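Writing the bench rules down: a conversation with Sølve Lindqvist

Sølve Lindqvist maintains the handling standard at Stemham, a document of 12 pages that sets out how a two-arm bench should be prepared, run and recorded. The current revision was finished in February. It replaces a set of notes that had been passed between operators by email and that, in Lindqvist's words, "contradicted themselves on page two."

The standard applies to small parallel-gripper arms working on household-sized objects. It does not cover mobile platforms or anything shared with a person inside the reach of the arm. "Those have their own rules and I don't want ours quoted in place of them," he says. "Our scope clause is the longest paragraph in the document. That was deliberate."

Asked which clause operators object to most, he names the stop rule. If either arm touches an object it was not assigned, the run ends and is logged as a contact, whether or not anything moved. Operators at the Flumau site asked for a tolerance. Lindqvist refused. "A tolerance means someone has to judge it at the bench, during the run. I would prefer 10 short runs with a clear log to one long run with a comment attached."

The log itself was reviewed before the revision. Stemham went back through 1,555 entries and found that 400 of them had no usable object name. Many said only "fruit" or "item." The standard now requires a name from a fixed list, plus the arm used, the grip direction and the outcome. Free text is allowed in one field, at the end.

Grip rules take up three pages. For rounded objects, the fingers should close on opposite flanks, and the operator should confirm from the wrist view that both fingers are visible before any lift. "With a round object, one finger can be in contact and the other can be a few millimeters off," Lindqvist says. "The side camera will not show you that. The wrist camera usually will." The two views are stored under one run number – a wrist file without its overhead or side file is treated as incomplete.

He is less strict about what goes on the floor of the enclosure. An earlier draft, written with colleagues at Parska, called for a bare surface and a plain backdrop. That was dropped. The present text permits patterned walls and unrelated objects, provided that each object is entered on the list before the run starts. Printed surfaces are allowed on the same terms. "If the rule only works on a gray table, it's a rule about gray tables," he says.

Replica food is accepted in place of real food for grip practice, with one condition: results are never to be reported as if they came from produce. Weight and surface are different, and Lindqvist wants the word "artificial" in the object name.

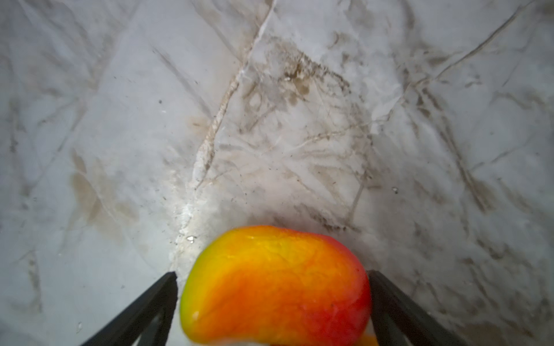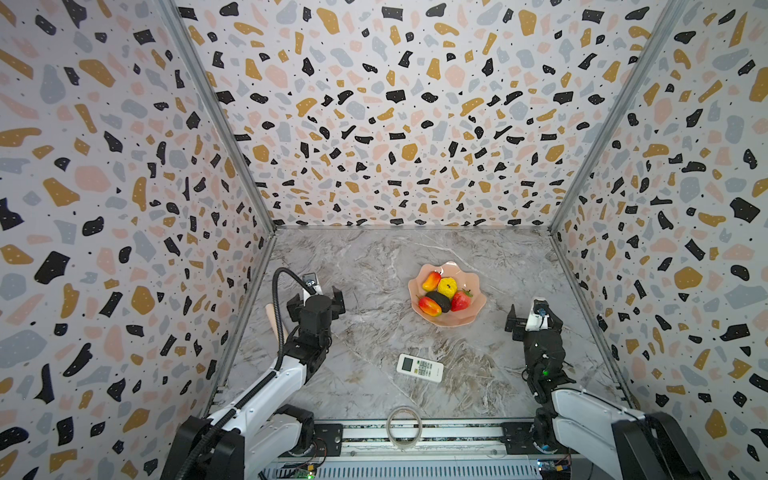 Mango between the gripper fingers, seen from the wrist (first picture); the two-arm bench with its bowl of artificial fruit (second picture).

The next revision will deal with cable routing and with how often the jaws should be inspected. A draft interval has been sent to Barua for comment. Lindqvist expects the inspection clause to be short. "Look at the faces, look at the fasteners, write down the time," he says. "If it takes more than a page, people will sign it without doing it."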